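# Bench power rule

The bench power rule is a bit of good practice for people who run small robot arms on tables and worktops. I first met it in the Terwood handbook, where it takes up less than a page, and I've been nagging people about it ever since! Put simply, anything carrying mains power within the arm's reach gets treated as part of the robot's workspace, and it goes on the same checklist as the arm itself.

The handbook sorts things into two groups. "Fixed" items are screwed or clamped down, and the arm's software has to know where they are. "Loose" items (extension leads, chargers, power strips) can be shoved about by a gripper, so they need checking before every run. I'd always thought of a power strip as furniture, but Terwood has it firmly in the second group.

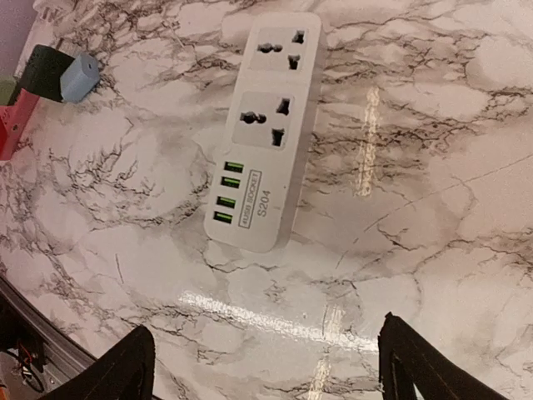

Open sockets get a paragraph of their own. If a strip is there to be handled, say for plugging practice, it must be disconnected from the wall first, and a person has to check that by following the lead with their own eyes. Trusting a switch doesn't count. Narrow metal fingertips are banned near sockets altogether, and speed is capped at up to 5 centimetres a second.

Unton, who build teaching benches, took the rule on almost word for word. Mirora went their own way and ask for 2 people at the start of each session, one at the stop button and one watching the table. I've tried both and I prefer Unton's (less standing about), though Mirora's suits a crowded room better.

There's also the Kubíček variant, which adds a note on shiny worktops: reflections can muddle a camera, so the lights should be set before the arm is taught any positions. It was added in October and I still see older copies without it, usually pinned up next to the newer one.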